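Two grippers, one slice of bread

When I rang Hatsue Yoshida she was in the middle of swapping fingers on an arm, so our chat started with a lot of clanking. She's been comparing two grippers for Waltari, the Cluko and the Leitner, and she has opinions!

"The Cluko is the strong one," she told me. "Lovely on anything hard. Give it bread and it wants to make a fist." The Leitner is slower and softer, and she's done 28 runs with each so far, all on the same breakfast job – pick up a slice, drop it in the toaster, push the lever down.

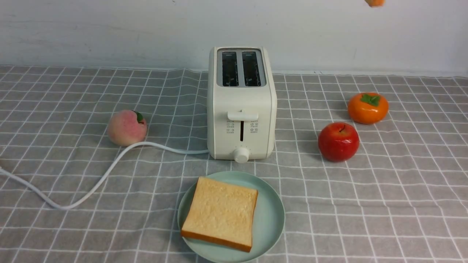 I'd assumed the slot would be the hard bit, but she says it's the lift off the plate. "Bread lies flat. You've got a tiny crust to get under, and if the wrist camera is a degree out you're just shoving it along." Her colleague Tharindu Jayasinghe rewrote the grip settings in July and she still grumbles about it (fondly, I think).

So which would she buy? A long pause. "The Leitner for bread, the Cluko for the lever. Ask me again when I've tried them both on the Drisness controller." I said that sounded like two arms. "Well, yes," she said, and went back to her screws.

Recent posts
Is a second wrist camera worth it?
Cable ties and other arm killers
Drisness controller: first week
Reader letters, 6 Jan 2021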